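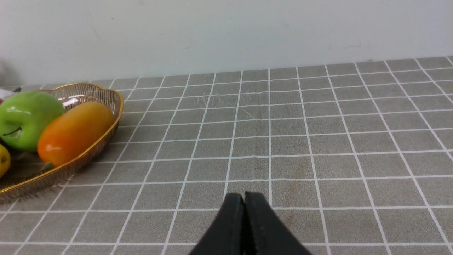
1 min read · 3 replies

New Skaltatau EP went up Wednesday, free download

dubcellar60
Four tracks, no announcement, cover art by someone's printer. Second one, "Plusthorpe," is the best thing they've done.

coka_tape
Second one is ten minutes of a kick drum looking for its keys. Gündoğdu is the keeper.

dubcellar60
You said that about the last album and then bought it on vinyl.

mirthless_b
825 plays and you two are at least 60 of them. Anyone got the WAVs? My zip stops at track 3.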